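Home
Topics
Paper and Board
Glossary
Contact

Folding carton

A folding carton is a container made from a single sheet of paperboard that is printed, cut, creased and delivered flat, then opened and filled at the point of packing. Folding cartons are used for dry foods, medicines, cosmetics, stationery and small household goods. They differ from rigid boxes, which are supplied already assembled, and from corrugated boxes, which are made with a fluted inner layer and are mainly used for shipping.

Materials

Most folding cartons are made from solid bleached board, unbleached kraft board or recycled board. The choice depends on the weight of the contents, the quality of printing required and whether the package will touch food directly. Board may be colored throughout, printed on one side or coated to resist moisture and grease.

Paperboard has a grain, set by the direction in which the fibers settle during manufacture. It bends more easily along the grain than across it. Designers usually place the grain so that it runs around the body of the carton, which helps the side panels stay flat after filling.
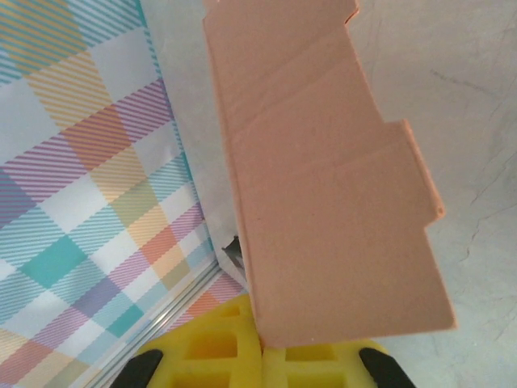 Cutting and creasing

The shape of a carton is produced by a die, a flat or cylindrical tool fitted with steel rules. Sharp rules cut through the board, while blunt rules press creases into it. A well-made crease weakens the board in a narrow line and lets it fold without cracking the outer surface. Perforated lines may be added where the package is meant to tear open.

The cut sheet before folding is known as a blank. Waste board is removed from around the blank in a step called stripping. Blanks that need a glued seam then pass through a folder-gluer, where the seam is closed and the carton is pressed flat again for delivery.

Common styles

The straight tuck carton has closing flaps at the top and bottom that both fold from the same panel. The reverse tuck carton has flaps that fold from opposite panels and often allows blanks to be placed closer together on the sheet. Other styles include the tray, the sleeve and the crash-lock carton, whose base is partly glued in advance and snaps into position when the body is opened. 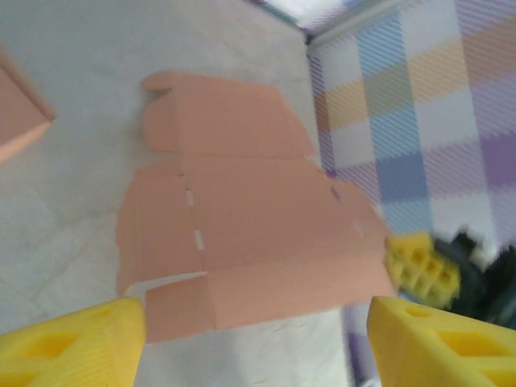
Locking tabs and slits are used where glue is unsuitable or where the user is expected to assemble the package by hand. Such designs are common among bakeries, gift shops and small mail-order sellers — businesses that rarely own packing machinery. The Kilau pattern, a hand-assembled style used for confectionery, closes with 3 tabs and requires no adhesive.

Storage

Flat cartons save space but are sensitive to humidity. Damp board may curl, and very dry board may split at the creases. The Huria storage guide recommends keeping cartons wrapped until use and limiting each stack to 20 bundles.

Related articles
Corrugated board
Die cutting
Lerkari crease test
Paper grain
Woldegiorgis tray

Last updated: February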